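[Vuromthorpe Repair List] Re: Storing salvaged power supplies without the spaghetti

From: Sunita Tran
Date: 2023-09-21
To: the list

Haque wrote:
> We've been given a load of old desktop PC power supplies at Catcombe
> and the leads are driving me up the wall. Every time I lift one out
> three more come with it. I've got 28 of them in one big tub. Does
> anyone have a system? Boxes? Bags? I don't want to spend much.

Oh, I'm so glad you asked, this is my favourite kind of problem! We had just the same mess at Zivard (a tub, a lot of swearing) and the bench is a pleasure to use now.

Start with the leads, before you buy a single box. Fold each lot back on itself into loops no longer than the unit is wide, and put a small cable tie on it. Leave the tie loose enough to get snips under it later. 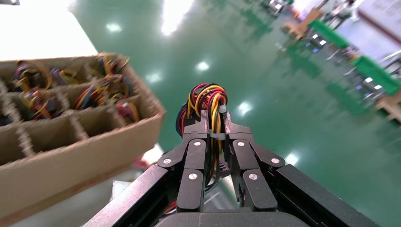
I used to tie only once, near the plugs, and the bottom half would still splay out and hook itself on everything going. Two places is the answer. You can see one white tie up near the top of the loops and a clear band lower down, and with both of those on, the bundle picks up as one thing. Do it to all of them in one sitting if you can bear to. I managed 30 in an afternoon with the radio on and enjoyed it far more than I should have!

Next, the box. A cardboard crate with dividers is plenty good enough, the sort that wine or jars get delivered in. One supply to a cell, leads upwards, so you're looking down on a lot of little bouquets and can lift any one straight out. Mine cost nothing because I asked at the shop.

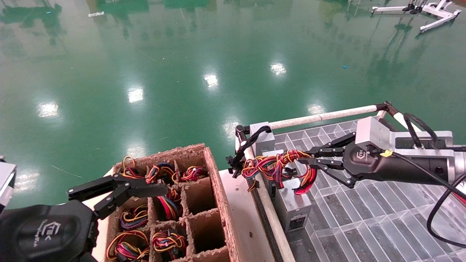 Do check the depth first, though. If the cells are too deep you'll be fishing about with your fingertips, and a pad of folded card in the bottom sorts that out. And don't fill the crate just because you can, as these things are heavy and cardboard handles give up without warning (ask my left foot). I stop at whatever I can carry up our stairs in one go.

What I'd do with your tub, in order:

1. Sort out anything with a damaged mains socket or a nicked lead and keep it well away from the rest.

2. Loop and tie the leads as above.

3. Crate up the untested ones, and move them across to a clear divided tray once they've been looked at. I love a see-through tray for this, you can find what you want from the side.

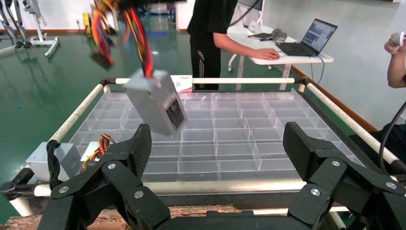

4. Keep the mains cables separately, coiled. We had 5 left over at the end and I still don't know how.

5. Label the crate, even if it's only "PSUs, not tested" in marker pen.

Shout if you'd like a hand, I'd happily come over to Catcombe and tie things up for a morning. And do tell us how you get on!

Sunita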